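Nov 22, 2018

Our first full month on the roof

The October bill came and I have read it so many times that my wife took it off the fridge and hid it in the drawer with the takeout menus. I'm going to write about it anyway, because for the past year I've been boring people at dinner with solar talk and now I finally have something to show for it!

For anyone new, the short version. We live in a 1960s ranch house with a long, plain roof that faces a little west of south, and in the spring I decided we were going to put panels on it. I got three quotes. One was so high I thought they'd misread the address. One came from a very nice man who wouldn't tell me what brand of inverter he was going to use. The third was from Rathore, a small outfit two towns over, and they sent a guy named Edmund Cieślak who spent most of an afternoon in our attic with a flashlight and came down covered in insulation. He drew me a picture of my own rafters on the back of a receipt. I still have it. We signed that week.

It wasn't all smooth. The permit sat at the town office for weeks, and then the utility wanted a different form from the one they'd told us to use, and then the different form had to be signed by somebody who was on vacation. I called so often that the woman at the interconnection desk started greeting me by first name. But the install itself took two days (two days! I'd planned on a week and bought a ridiculous amount of coffee and donuts), and by late September we had the letter saying we were allowed to switch on. I flipped the breaker myself, and I made everyone come out to the side yard to watch, including the neighbor's kid, who was not impressed.

So, the bill. We paid 40 dollars less than the lowest October I can find in my folder, and that's with the dryer running constantly because someone in this house took up trail running in the mud. The fixed charge is still there and will always be there, and I wish I'd understood that better going in. Even if you send them more than you take, you pay the monthly connection fee. Edmund did mention it. I nodded and didn't write it down.

What I didn't expect is how much fun the monitoring is. The inverter is a Drovorar and it comes with an app called Presix, which is ugly, and slow to load, and I open it before I've got my glasses on in the morning. It draws a little hill for each day. A clear day is a smooth hill, a day with clouds looks like somebody chewed on it, and after a while you start to recognize things. There's a notch in ours in the middle of the afternoon, every single day, and it took me embarrassingly long to work out that it's the chimney shadow crossing the lower row. I went out and stood in the yard with my phone and watched the notch happen. Best afternoon I'd had in weeks.

The best moment so far was a cold, bright day near the start of the month when the app said we were making more than 3000 watts with the refrigerator, the dehumidifier and the washer all going, and the meter outside was still counting in our favor. I'd read that panels like cold weather, but it's different when it's your own roof. I texted my brother a screenshot. He texted back a thumbs up. He'll come around.

We've changed some habits too, and I thought we'd hate it and we don't. The dishwasher goes on after lunch now. I charge the mower batteries in the late morning. Our rate plan gives us a little less for what we export than we pay for what we use – this varies a lot from one utility to the next, so check yours – and it makes sense to use the power while it's being made. My wife has a rule that I'm not allowed to mention this to guests who are using the hair dryer at night. Fair enough.

A few people have asked about batteries. We looked at one, the Brilora, and I liked it very much, mostly for the outages we get when ice comes down on the lines along the county road. But the price was hard to swallow on top of everything else, and our savings wouldn't change much with the kind of plan we're on. Edmund left space for it next to the panel and ran an empty conduit, so if I lose my mind some winter we can add it without tearing up the wall. That cost us an extra 100 dollars and I think it's the smartest money in the whole project.

And I should say something about the dull side, the paperwork, because that's what half my emails are about. Keep everything. I have a binder with the contract, the permit, the inspection slip, the roof warranty, the panel warranty, the inverter warranty (a different length from the panels, so read it!) and every letter from the utility in order. When I did the state rebate form it asked for the serial number of the inverter and the date of the final inspection, and I had both in a minute. The rebate was 500 dollars, and it came as a paper check in an envelope that looked so much like junk mail I nearly put it in the recycling.
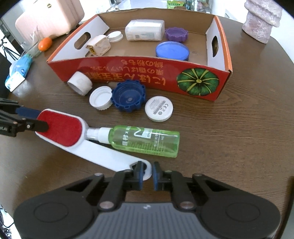 I also called our homeowner's insurance before the install, and I'd tell anybody to do the same. Ours covers the panels as part of the house, but they wanted to raise the dwelling coverage a bit to match, and that meant a small bump in the premium. It was a ten-minute call. The agent had never had a customer with solar before and asked me more questions than I asked her. I may have gone on too long about the chimney notch.

As for cleaning, I haven't touched them. The rain does fine here, and Edmund told me to stay off the roof and spend my energy on the maple instead. The maple is my next project. It leans in from the west side and it's going to cost us a slice of the evening sun by next summer if I don't get the two lower limbs taken off. I love that tree and I'm not taking it down – please stop emailing me about taking it down – but the limbs can go. I've got a tree company coming to look once the ground firms up.

Winter is going to be a letdown, I know. The hills are already getting shorter and narrower, and some gray days barely show up at all. I'm keeping a notebook with the daily total, the weather, and whether there was snow on the panels, and I've ruled the columns all the way through to spring. If you've got a system of your own and you're anywhere with real snow, I'd love to hear how long yours takes to slide off and whether you ever bother with one of those foam roof rakes. I've been eyeing one at the hardware store. I've been told I don't need it, twice, by two different people in my own kitchen.

I'll post the November numbers when the bill gets here, assuming I can find which drawer it's in.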